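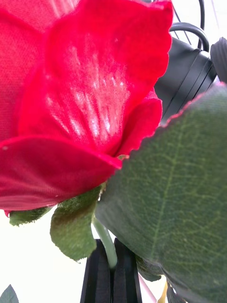
Abena Akpalu says to stop recording long takes before you change anything else, and I can see her point, but I'd like more opinions before I throw work away.

I'm teaching an arm to pick up artificial roses by the stem and stand them in a vase. I drive it by remote control with a Floltetti leader arm and record from the wrist camera. I have 200 demonstrations. When I run the trained policy, it gets near the flower and then stalls, or it closes on a leaf. Do I need more demonstrations or different ones? I'm on Zana 4 if that matters.

Posted in Teaching by Demonstration, September

3 replies

Abena Akpalu
Different ones. Watch your own recordings at normal speed. If you stop and think with your hand on the leader arm, the policy learns to stop there too. Practice the move until you can do it without a pause, then record. Delete the takes where you went back for a second try, at least for now. Also look at what the wrist camera gets just before the grasp. When the bloom takes up nearly the whole view, there is no stem to aim for.

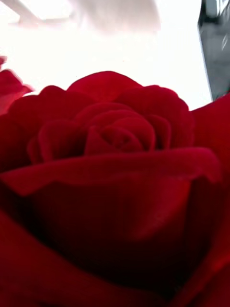
Didenko
More data. I had the same thing and it went away when I added more.

Nivelen
I'd do what Abena said, with a few additions. Come in lower, so the fingers and the stem are both in view for the last part of the approach. Use the same approach every time. If you go in from the left in one take and from the right in the next, a small model will often split the difference and hit the leaves.

Slow down on the wrist turns as well. Quick moves with a wrist camera can give you images like this one, and the model gets nothing from them.

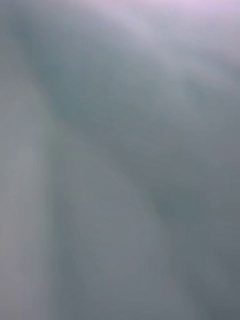

A few of those in a take won't hurt, but if every approach has a run of them, record again at a lower speed. I'd start with 5 clean takes with the vase in one spot, check them by eye, then move the vase and do 5 more. Add a fixed camera if you have a second port free. Mine is clamped to the edge of the table and I haven't moved it in 2 months.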